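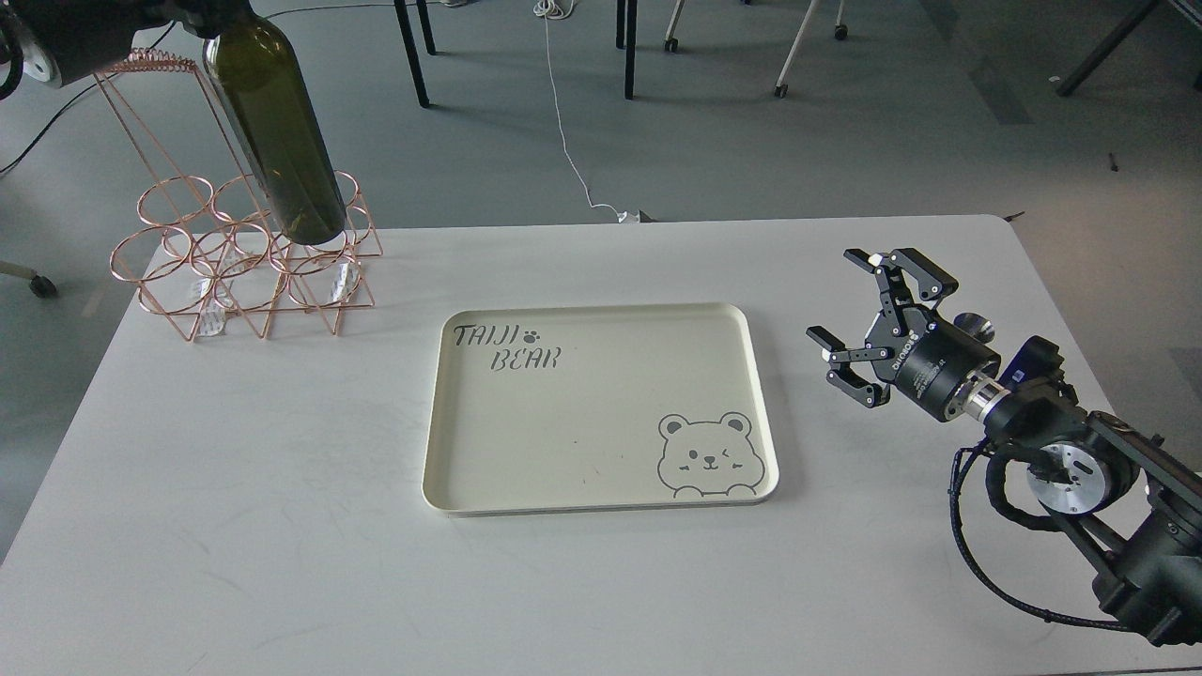
Keep it out of the kitchen, says Annatjie Hlongwane, and you have already done most of the work. Put it in a closet, put it under the bed, put it behind the winter coats. She would sooner see a good bottle in a shoebox on a bedroom floor than on top of a refrigerator.

The top of the refrigerator is where a lot of wine lives. Apartments are short on shelves, and a bottle fits there. It is also one of the warmest spots in the home. The motor gives off heat, the heat rises, and the bottle shakes a little every time the compressor kicks in. A cheap red meant for next weekend will survive that. A bottle someone gave you at a wedding and told you to hold for ten years probably won't.

Most people who buy wine don't hold it long enough to worry. They pick it up on the way home and open it that night. The trouble starts with the other bottles, the gifts and vacation souvenirs and the half case bought on sale, which pile up without anyone deciding to start a collection. By the time there are a couple of dozen in the house, some have been through several summers.

Prutik, a wine shop in the old part of Woklow, began running a free evening talk on home storage after customers kept bringing back bottles they thought were faulty. A few had bad corks. Many more had been sitting in hot rooms. The shop keeps a shelf of the worst ones to pass around, with corks pushed up past the rim and sticky tracks running down the labels. The next talk is in March and is already full.

The advice at these talks is plain. Wine likes a cool place, somewhere in the mid-50s Fahrenheit if you can manage it, and it likes that place to stay the same. A basement that drifts slowly from cool in winter to mild in summer is fine for nearly everything. A garage that bakes by day and chills at night is not. If you own a cheap thermometer, leave it in the closet for a week and look at it morning and evening before you put anything there.

Light matters too. Sunlight can spoil the taste of a wine, and clear glass gives little protection. Sparkling wine and pale whites are the most easily hurt. A rack on a counter looks nice and does no harm to bottles that come and go quickly, as long as it stands away from the window and the stove.
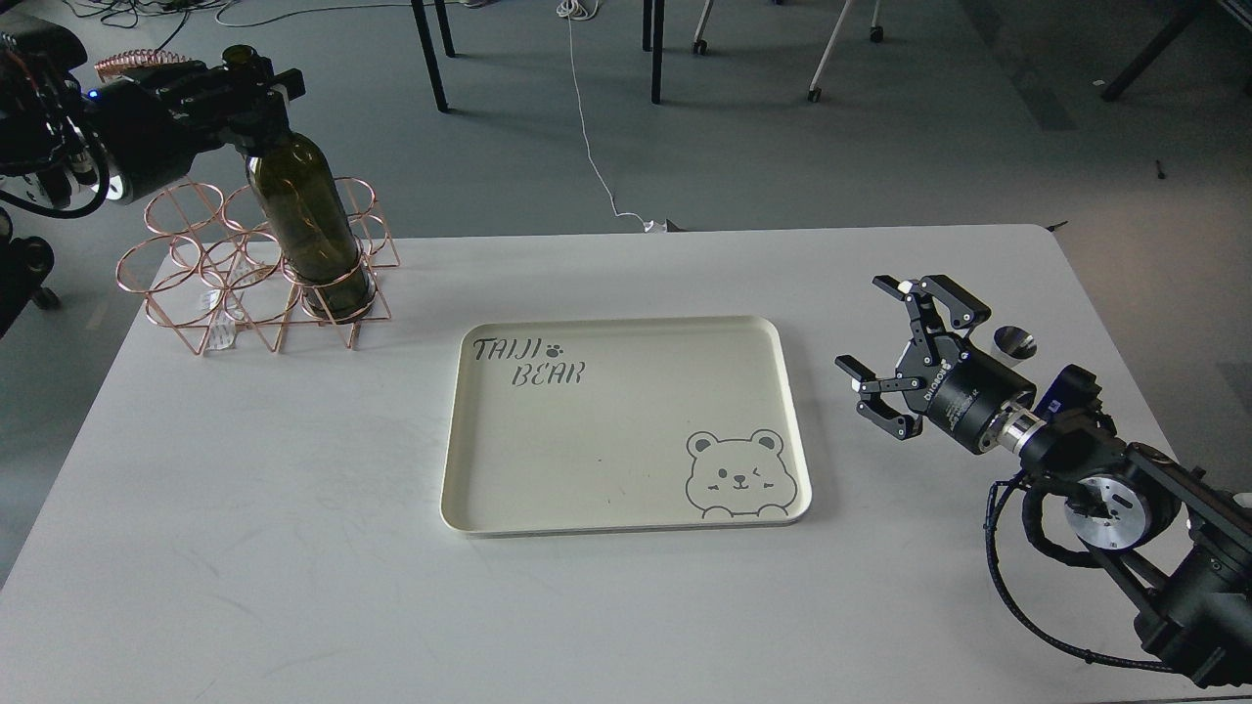 Dark green glass helps keep light off the wine.

Then there is the question of laying bottles down. The old rule is that the wine should touch the cork, so the cork stays moist and keeps its seal. For bottles with a natural cork that you mean to keep for years, follow it. Screw caps don't care. Sparkling wine can stand up or lie down. For anything you plan to drink this season, use whatever position fits the shelf.

People ask about wine refrigerators. The small countertop kind has come down in price, and the tall kind has not. Restex, an appliance repair firm across the street from Prutik, gets plenty of them in for service, mostly with failed fans or door seals that have gone stiff. The repair desk's suggestion is to vacuum the back vent twice a year and leave a gap between the unit and the wall. A fan repair there costs $40 plus the part. On an older small model, that is worth weighing against what the thing cost new.

The other choice is to pay someone. Hirano, a storage business on the edge of town, rents lockers in a cooled warehouse, and the yearly fee for the smallest is $352. That makes sense for a person with several cases of expensive wine and no basement. For a mixed bag of gift bottles it would be cheaper to drink them and buy more.

Hlongwane thinks most households should do just that. She keeps 2 cases in a hall closet, with a strip of masking tape on each bottle saying when she bought it. Anything whose tape she can't read anymore gets opened with dinner. One riesling dated Feb 5, 2020, slid behind the vacuum cleaner and was forgotten for years. It had gone dark gold and smelled like honey and she drank it with roast chicken. The bottle next to it, a rosé, went down the sink.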